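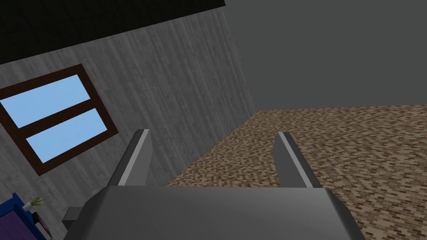

Vol. 6, Issue 256

Re: [zarnlow-sim] wrist view tilted, gripper open at end of episode

On 20 August 2019, a list member wrote:
> Running the Rurley room under Zarnlow. Episode 998 stops with
> the fingers apart and nothing between them. The log says "grasp
> ok". Is the log wrong or is the view wrong?

The log is wrong. The grasp check compares commanded finger width with the target width and never reads contact. An open gripper passes if the close command was sent, even when the command was dropped.

The tilt is a separate fault. With the wrist rolled that far, the walls and the floor line all run diagonally, and the Chu planner still treats the camera as level. It then aims off to one side of the object. I can reproduce this on 2 machines.

Until there is a patch:

- set grasp_check to contact
- limit wrist roll before the approach step
- throw out any run scored with the old check

Please don't load these policies on the Bradirness arm. The same check gates the lift there, and a false "ok" will start the lift with the fingers open.

Can you send the joint log for 998? I need the last roll command before the stop.

Recent on this list
Dropped close commands under load
Wrist roll limits, defaults
Rurley room: floor friction
Contact sensor noise in November build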